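I learned to dye cloth from Slavica Shehu, who taught eight of us in a cold hall in Nadville one April and wouldn't let anyone near the madder until we'd scrubbed our pots twice. I loved her for it!
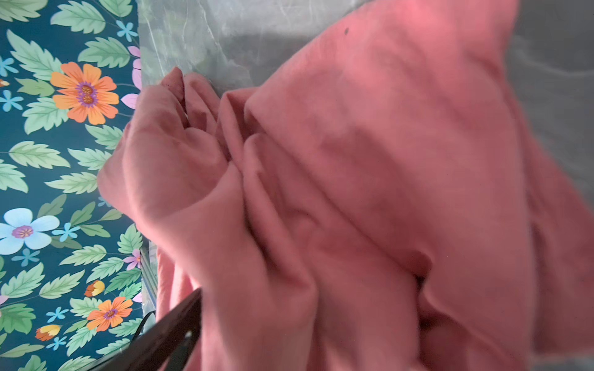 My first scarf came out the color of weak tea (my sister still wears it, bless her). Slavica blamed my tap water, and she was right. I've filled 47 pages of a notebook since then, mostly with swatches and swearing, and I still can't get a decent green out of anything in my yard.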